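Travel | Festivals

The lantern walk at Rukotau almost ended in the winter the road washed out. For two years the hill village, with 468 people on its register, held no procession at all, and the paper lanterns stayed boxed in the school loft. Last March they came down again.

By four in the afternoon both car parks were full and stewards were sending drivers back to Borkero, 14 kilometres down the valley. A bus ran between the two until midnight. The organisers sold 1404 walking tickets, more than in any year before the closure.

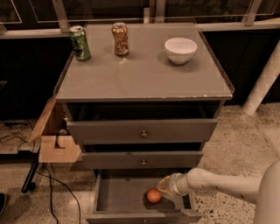 The route has changed a little. It used to cross the river by the old footbridge, which is still shut, so walkers now follow the mill lane and climb to the chapel from the east side. It is a longer way round – and steeper – but the view back over the line of lights is better.

Food is sold from trestles in the square. Barley soup, smoked trout and a flat onion bread are the usual choices, and the bread runs out first. Most rooms are let by families and cost little. They are simple and get cold at night, so pack a jumper. 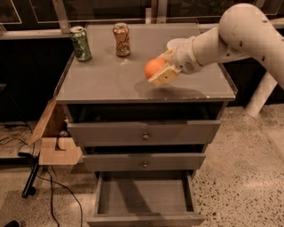 A chest of drawers with two drinks cans on top.

Not everyone in the village wanted the walk back at its old size. Parking on the verges was a sore point, and the late bus kept people on the main street awake. Next time the last departure will be at eleven, and the drumming will stop at ten. 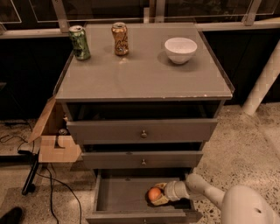

Ikeda, writing to us after the walk, said the new climb was hard on older knees and asked whether a shorter loop could be marked from the mill. The parish has agreed to try one. Tickets go on sale at the Kuda bakery in Borkero two weeks before the walk.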